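How to sort small mixed things from one table into containers with lids?

Vibeke Ravn

Hello everybody. We have a long wooden table in our workshop room and it is the place where all small things end up. Pieces from children's building toys, wrappers, sticks, little jars, things without a name. At the end of the week we want a clean table, but every time we sort, we only move the mess into boxes and on Monday it is the same mess again.

I have a set of plastic containers with teal lids, the kind which is made for food. They are cloudy, so I can see a little bit what is inside, but not very well.
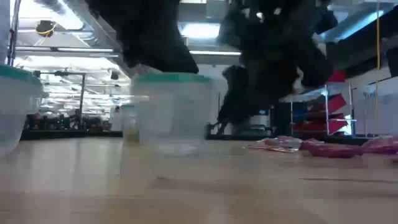 My problem is mostly how to decide the groups. By color? By size? By what they belong to? My colleague wants color because it looks nice. I tried color for two weeks and I could never find anything, because one set has pieces in every color. Also I don't know what to do with the things of which there is only one. Should they get a container of their own, or go together in a "rest" box? I am afraid of the rest box, it grows very fast.

I would be thankful for advice from people who have done this for a longer time. We don't want to buy a big drawer system now, there is no wall free for it.

Ragnheiður Blöndal

I have sorted materials for a craft club in Lund for many years, so I can tell you what we do. I hope it is useful, although our table is smaller than yours.

First, throw away before you sort. Take a paper bag and go over the table one time only for rubbish. Crumpled wrappers go in the bag immediately. If they stay on the table you will lift them again and again to look what is under them.

Second, do not sort by color. Sort by what people ask for. When somebody comes to the table, they say "where are the blocks" and never "where is the yellow". So blocks go together, animals go together, things for drawing go together. If one group gets too big, you can still divide it later, and then color is fine.

Third, put the long things away separately. This is the mistake I made in the beginning. Round containers are good for small pieces and bad for everything that is longer than the container is high. The lid does not close, somebody presses it, and then the lid is bent forever. For long things I use a flat tray, or a tall can without any lid.

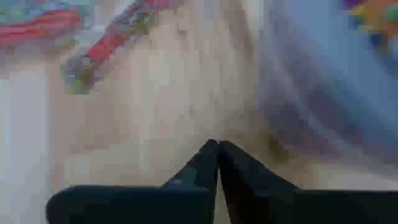 It helps also to give each long thing a fixed direction in the tray, all of them lying the same way. I lay the thickest ones at the back and the thin ones in front, and I don't mix them with paper. Something like the narrow reddish stick on your table, the one with the striped multicolored thing near it, is exactly what I would put in the tray and never in a container. If you have only a few of such things, the tray can be very small. Mine is the lid of an old box and it has worked since April of last year without any change. Striped or patterned things I don't treat in a special way, they go with whatever they belong to.

For the rest box: yes, have one, but only one, and take the smallest container you own. When it is full you must empty it before anything new goes in. We do this on Friday before we close. Each thing in it gets a group or it goes out. You will be surprised how quickly people learn to decide when the box is small.

Two small things about lids. Do not write on the lid, write on the side. Lids get exchanged, and then the label says blocks and inside are buttons. And open all containers before you begin to sort, with the lids in one pile at the end of the table, so you have both hands for the work.

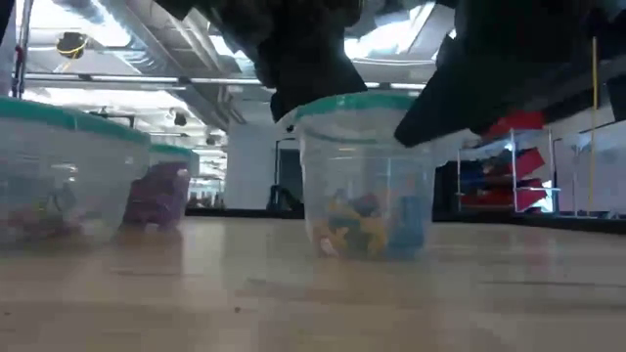 How full should a container be before I start a second one for the same group?

Stop when the pieces reach three quarters of the height. With more than this you cannot put your hand in without pieces jumping out, and people begin to turn the whole container over on the table to find one piece. For heavy pieces I stop already at half.

I got this as a message from another member after I wrote about my system in the spring, so I add it here because it belongs to the same subject. If the containers are cloudy like yours, put one piece of the group in front against the wall, so the shape can be seen from outside. It is almost as good as a label, and small children can use it too.

Esben Vigfúsdóttir

Just buy clear ones. Cloudy plastic is annoying, I gave all of mine away.

Vilhjálmur Mikkelsen

I agree with most of what Ragnheiður wrote, only I would not use a tall can for long things. It falls over when somebody bumps the table – mine did this many times. A flat tray is better.

I want to add that you should count your groups before you take out containers. I once made 52 groups for one shelf and nobody used it, including me. Now I have much fewer and it goes well. For small jars with something liquid inside I keep a separate place, away from the toys, and I check that the top is closed before I move them. And wash food containers with warm water and let them dry with the lid off, otherwise they smell after some time and the pieces smell also.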